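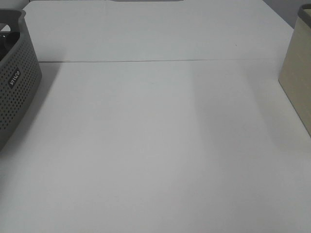 Category: Household > Laundry and linen

Folding bath towels on a table with a join in it

I fold towels for a small guest house in Clostville. My table is two boards pushed together and the towels catch on the join when I drag them across. They are the thick looped sort and never come out square. Any tips?
Posted by Bunnag
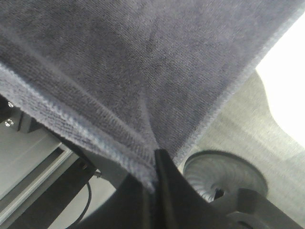 Page last changed: 6th October

Koketti
Pick the towel up by a corner and let it hang before you lay it down. Lower it onto the near board and keep the whole fold on that side. Match the hems first, then smooth towards the crease. A basket at each end helps, one for unfolded and one for done. I did 41 in an evening like that.

Zesel
just put a sheet over the table

Koketti
A sheet slides about unless you tuck it under. Masking tape along the join worked for me, but it needs replacing every 30 days or so.

Related pages
Getting loops to lie flat after washing
Storage baskets with holes or without?
How to fold a fitted sheet (721 views)
Towels gone stiff

Contact us | Terms of use | Back to top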